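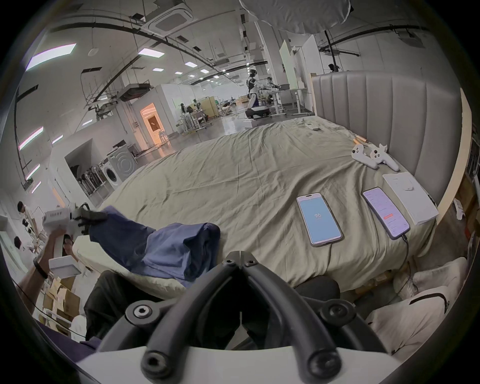

Skorkari Practice

The Skorkari Practice is a set of rules for recording household tasks with hand-held grippers. The recordings are used to teach robots how to handle clothes, bedding and other soft things. It was first published on 29 March 2018 by the Skorkari working group in Wistuvbridge, and its current text has 11 sections. The Practice is voluntary. Several laboratories follow it in full, and others take from it only the part about soft goods.

Scope

The rules apply to work in which a person holds one gripper in each hand and moves real objects with them. Work done by a robot alone, or by a person who steers a robot from a distance, is left to other documents. The text speaks of an "operator" (the person with the grippers), a "station" (the bed, table or counter where the task is done) and an "episode" (one recording, from the start signal to the end signal).

The station

A station should look like a place where people could live. A bed must have a cover of one plain color, and the cover must reach over the far edge of the bed. Wrinkles in the cover are allowed and should not be smoothed between episodes. Small clips or pieces of tape may be put on the edge of the cover to mark the working area, and they stay in the same place for the whole session.

Things that do not belong to the task, such as a remote control or a telephone, may lie on the station if they are noted in the session sheet. The operator does not move them during an episode. Charging cables are permitted on the side away from the working hand. 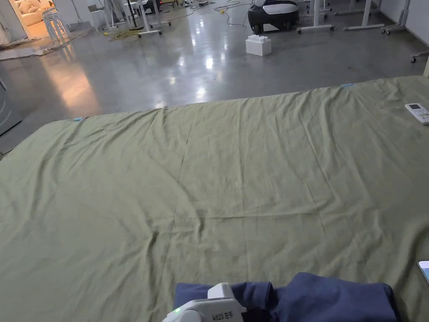

The floor near the station is treated less strictly. Stands, chairs and boxes may remain there, but the operator must be able to take one full step to either side without touching anything. Other people may continue with their own work in the same hall. The Practice asks only that they do not reach across the station while an episode is open.

The operator

Each gripper must be marked for the left or the right hand, and the marks must be checked before the grippers are picked up. A wrist strap is recommended for long sessions. Sleeves may be of any color, though section 4 advises against a sleeve of the same color as the garment — a point that is often forgotten in practice.

An operator may work for up to 10 episodes in a row and then must rest. During an episode the fabric is touched with the gripper fingers, never with the palm or the elbow. If the garment falls from the bed, the episode is closed and marked as interrupted. It is not deleted.

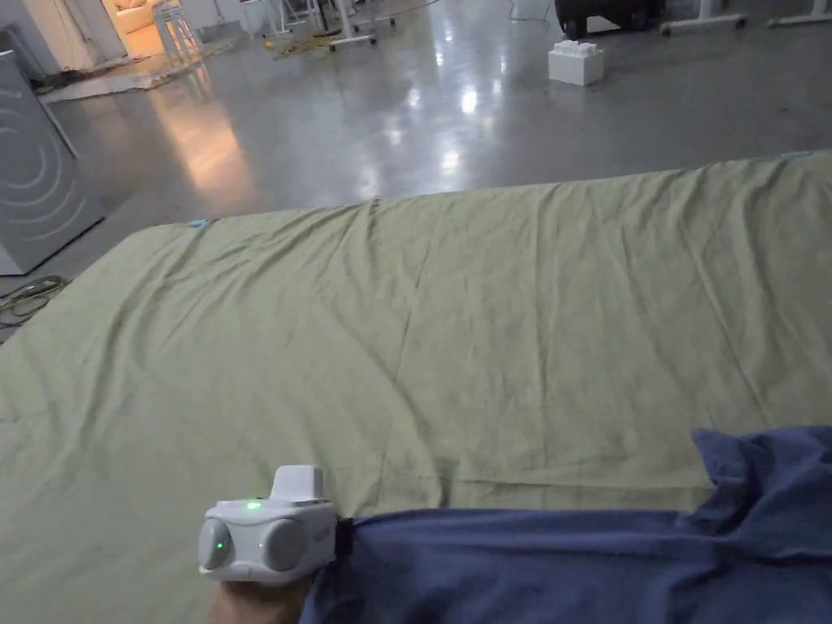
Handling of garments

Section 6 of the Practice is the longest one. It says that a garment begins each episode in a bunched state, and that the operator should not prepare the folds in advance. The fingers close on the cloth near a seam or a hem when one can be reached. Pulling is done slowly and close to the surface of the bed. Lifting the whole garment into the air is reserved for shirts and other light pieces.

The two hands do not need to move together. The older Ornside rules required that both grippers close at the same moment, and this gave recordings that were tidy but did not look much like ordinary folding. The Skorkari text dropped the requirement. It kept from Ornside the rule about a pause with open fingers at the end of the episode.

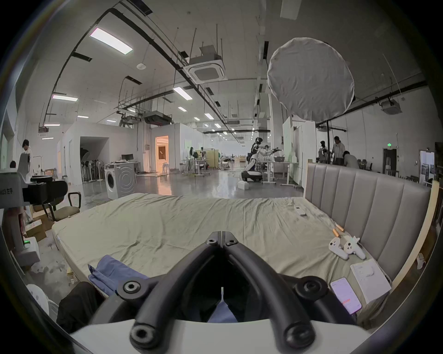

Vol. 4, p. 11

Equipment checks

Before a session the operator looks at the screws of both gripper arms and closes the fingers once without cloth. The tips should meet. A loose arm is tightened before recording, also when the session has already started late. The indicator lights are read at the same time, and their state is written in the session sheet.

Criticism and changes

A review from the Quách laboratory said that the rules for the station are too detailed and the rules for the operator too short. It noted in particular that the Practice gives no advice for left-handed people. A revision in August of the following year added one paragraph on this subject. The request to permit covers with a pattern was discussed and not accepted.

See also: Ornside rules; Session sheet; Soft goods handling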